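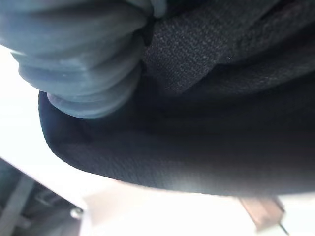
Drokley is my collection of notes and close-up photos about laundry, mostly the folding and sorting end of it. I started it because I was sick of guessing which dark things could go in together, and it grew from there (a lot!). Black fabric is the hardest part of the whole set. Up close you can pick out the fine texture and the little specks of lighter grey where the light lands on it, but let it slip into shadow and it goes nearly flat black. Put a slate grey-blue bundle next to it, all thick soft folds, and you suddenly have something to judge the colour against. So that's how I'd sort a dark pile now – grey first, then look again at what's left.

What's in here

There are 1,701 photos and 669 written notes. Not every photo has a note, sorry, I got behind in November and never caught up. The notes are plain text, one per file, and most are only a line or two. They're grouped into 6 folders: darks, lights, towels, bedding, socks, and one called "other" that is mostly tea towels and a very stubborn fitted sheet.

How I wrote the notes

I put down the main colour, then how the thing is lying (folded, bunched, draped, rolled), then anything I noticed about the surface. I don't name the garment unless I'm sure of it. A heap of black knit could be a jumper or trackies or half a dressing gown, and I'd sooner write "black knit" than make something up. Loan Phùng went through the darks folder after me and changed quite a few of my "blacks" to "charcoal". She was right on nearly all of them. We still don't agree on navy.

Grey-blue is its own colour in the notes. Early on I had it split between grey and blue depending on my mood, which made searching hopeless, so I went back and fixed it.

Things to know before you use it

Colours shift a fair bit with the light, so please don't go matching paint to them. Towels are over-represented – I own too many. There's almost no silk or wool, and nothing at all with sequins.

The version dated January 21, 2021 is the one to grab. Anything older has the socks folder filed under bedding, and Faizal Wattimena is still finding strays from that.

If you spot a wrong colour, send me the file name and what you'd call it instead. I fix them in batches when the ironing's done.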